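Setting up your club's page in Ketora

Hi all! I run sign-ups for the Molholm ballroom club, and this is the part of the guide I get the most emails about, so I've tried to keep it friendly.

1. Log in with the officer account - your own dancer login won't show the roster tools.

2. Open Roster and pick your season. Ours has 106 dancers in it, so give it a moment to load. 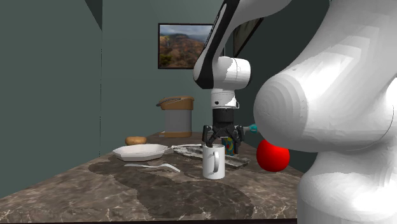
3. Add partners. Type the lead's number first, then the follow's, and hit Pair. If someone dances with 2 partners, make a second entry for them (I forgot this in May and had to redo the whole Latin list!).

Note: Heats are capped at 8 couples. Anything over that goes to a waitlist.

4. Press Publish when you're happy with it.

Caution: Publishing emails everybody on the roster right away, so check your spelling first.

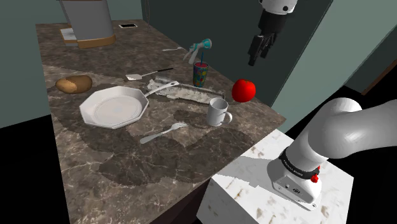 Reply from Stefanou: We published too early and found that Unpublish is under Season, then More. It hides the list again, but the emails have already gone out by then.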